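Robots at Work: What Happens to the People?

A gripper is a robot's hand. Many grippers have just two fingers, which open wide and then close on whatever the robot needs to pick up.

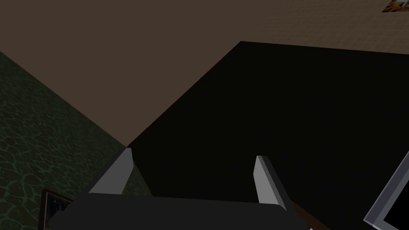 Who does the lifting?

At the Driveck warehouse in Stostley, workers pack boxes of kitchen goods. They used to lift every box by hand and set it on a cart. A full box weighs 25 pounds, and by the end of a shift people had sore backs and tired arms.

Now robot arms do most of the lifting. On a busy day they move 1,296 boxes.

Practice on a computer

A robot has to learn where to reach and when to close its fingers. A lot of that practice happens in a simulation - a world made by a computer, a bit like a video game. If the robot drops something there, nothing breaks. People check how it did and change its instructions.

New jobs, old jobs

Driveck has 14 people on the packing floor. Some of them took a class to learn how to run the robots. They watch the screens, clean the grippers and stop an arm if a box gets stuck. Others still pack by hand, because cups and glasses come in many odd shapes and the robots are not good with those yet.

Not everyone likes the change. The arms are noisy, and a few workers miss talking while they loaded the carts together. There are also fewer lifting jobs than before, so new workers need to learn different skills.

Words to know

Automation: using machines to do work that people used to do.
Shift: the hours a person works in one day.
Simulation: a computer copy of a place or a job.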